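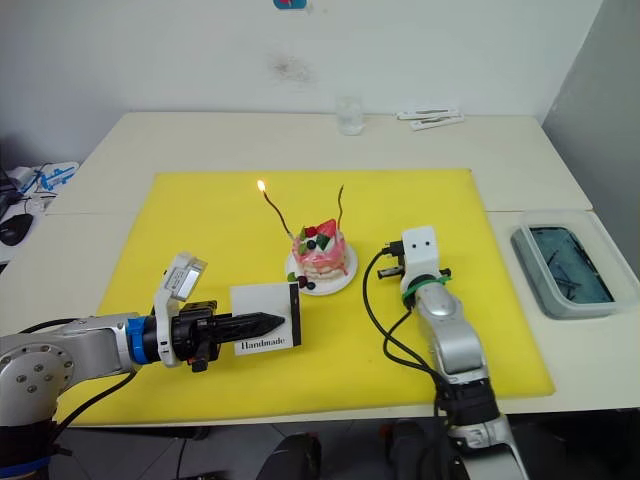

Kidex Card Sketch Set

2 min read · 14 shares · 3 comments

Kidex is a set of card layouts for people who make greeting cards by hand. It has 200 sketches, each one a plain text file with panel sizes, fold direction and a short supply list. Most were typed up from a stamping club's handouts that go back to 1992. I inherited the folder from Yvonne Cropper and have been cleaning it ever since.

What you get

- sketches/ has one file per layout
- supplies.csv has 890 rows of paper, ink and ribbon names
- retired.txt lists colors I could no longer match to anything on sale

How far to trust it

Not very. The original handouts gave a "time to make" for every card, and I left that column in only because people kept asking for it. Ten minutes for a shaker card with a stitched border? I made that one twice and it ate an evening both times. Treat the column as wishful.

The "beginner" tag is no better. It was handed out by whoever ran the class that night, and some of them had been stamping for decades.

Lionel Bellamy checked 127 of the sketches with a ruler and fixed the ones where the top layer came out bigger than the card base. The rest are unchecked. Cut a scrap piece first.

Color names

The Veso and Vinow names are as written on the handouts. Two people swore to me that Vinow "Plum" and Veso "Dark Berry" are the same ink. I stamped them side by side on white cardstock and they aren't even close. Please don't send merges for this without a swatch.

Known problems

- Sizes are in inches, except the Pilkington folder, where somebody mixed in centimeters
- Ribbon lengths leave out the bow
- Six easel cards have no fold direction at all

Use

Make and sell cards from these all you like. Don't repost the files as your own class notes. Fixes are welcome if you made the card first and can tell me what went wrong.

Last cleaned Mar 25, 2018. The envelope sizes are next, probably in September.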